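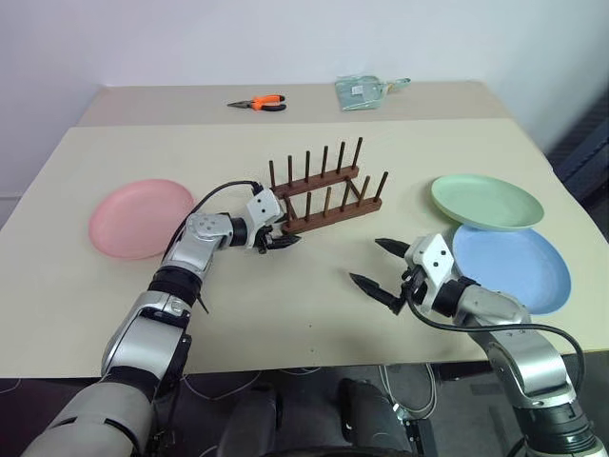
Tellerständer Ilau: Podard erweitert sein Sortiment für die Geschirrablage

Plomitance, März 2023. Podard nimmt den Tellerständer Ilau in das Programm für kleine Küchen, Teeküchen und Gruppenräume auf. Das Modell ist für das senkrechte Abstellen flacher Teller nach dem Spülen ausgelegt und wird ab Mai über den Fachhandel ausgeliefert.

Aufbau

Der Ständer besteht aus dunkel rotbraunem Holz. Zwei parallel geführte Leisten tragen je eine Reihe senkrechter Stäbe und sind nahe den Enden durch kurze Querstücke verbunden. Die höchsten Stäbe stehen an einem Ende des Ständers. Die Teller werden quer zu den Leisten zwischen die Stäbe gestellt. Eine Montage ist nicht erforderlich.

Verwendung mit Kunststoffgeschirr

Ilau nimmt flache Teller aus Kunststoff und Keramik auf. Leichte Kunststoffteller, wie sie in Blassrosa, Blassgrün und Hellblau auf dem Tisch liegen, sollten vor dem Einstellen kurz abgeschüttelt werden. Übereinanderliegende Teller trocknen an den Kontaktflächen langsamer und sind deshalb einzeln einzustellen. Tiefe Schüsseln und Tassen sind für den Ständer nicht vorgesehen.

Der Ständer wird auf eine ebene Fläche gestellt. Eine Abtropfschale gehört nicht zum Lieferumfang; auf empfindlichen Tischplatten empfiehlt Podard eine saugfähige Unterlage.

Pflege

Das Holz wird mit einem feuchten Tuch abgewischt und an der Luft getrocknet. Für die Spülmaschine ist der Ständer nicht geeignet. Bei täglichem Gebrauch kann die Oberfläche mit lebensmittelechtem Öl nachbehandelt werden. Die Öltemperatur darf dabei 40 °C nicht überschreiten. Überschüssiges Öl ist nach 60 Minuten abzunehmen.

Lieferung und Gewährleistung

Ilau ergänzt die Reihe Major, die für größere Geschirrmengen weiter lieferbar bleibt. Die Gewährleistung beträgt zwei Jahre. Händler können Muster und Datenblätter beim Podard-Vertrieb in Plomitance anfordern. Bestellungen für den ersten Liefertermin werden in der Reihenfolge des Eingangs bearbeitet.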